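# Womdale Sets Two-Year Budget for Two-Armed Robots at Lerkdale Packing Site 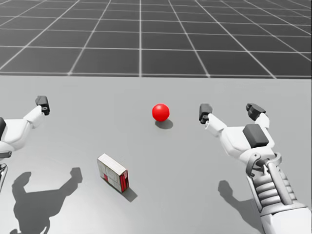
*A simulated work area with two white robot arms, a red ball and a small box.*

LERKDALE, December – Womdale will buy two-armed robots for its Lerkdale packing site under a spending plan approved this month. The plan covers 2 years and pays for equipment, floor changes and operator training.

The company will test handling tasks in simulation before it signs a purchase order. Zendoretti will build the computer models, and Leung will handle installation and electrical work.

The Lerkdale site packs 3,908 cartons per shift across 235 product types. Small boxes and round items will be modeled first. Both are now packed by hand.

The first year of the budget covers simulation work, site preparation and 2 robots. Money for more units will be released in the second year if the first pair meets the site's targets for packing speed and damaged goods. Spare hands, fingertip pads and service visits have their own budget line.

Womdale will ask suppliers for fixed prices on parts and service for the full term of the plan. Bids must list delivery times, power needs and the floor space required for each unit. Bid forms are available from the Womdale purchasing office in Lerkdale.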